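Brand Recall and Discount Frequency in a Regional Tableware Label
Reshma Masilela and Kieran Hartley
Supervisor: Marjorie Clegg

3. Method

Grirnus sells mid-price tableware through its own site and through Ellow, a discount retailer. We tested whether customers who received frequent price promotions recalled the brand name less often than customers who did not. The sampling list held 3,000 newsletter subscribers. An online survey was sent in February and closed after 3 weeks. It returned 1,252 usable responses. Responses with no purchase date were removed before coding.

Recall was measured unaided. Respondents typed the first tableware brand that came to mind, and misspellings were accepted if both coders agreed. Disagreements went to Duangjai Onsri, who had no access to the promotion records.

4. Results

Unaided recall was lower in the high-promotion group. The gap narrowed when we controlled for length of subscription but did not close. Of the open comments, 74 named Ellow as the maker of the product.
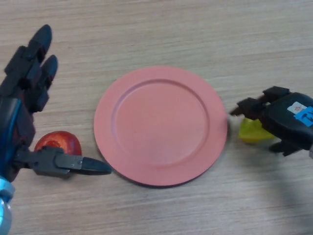 Store name and product name were therefore coded as separate variables in the second pass. This changed the ranking of two competitor brands and left the main result as it was. Price sensitivity was self-reported and should be read with care.

Contact: Reshma Masilela | Back to top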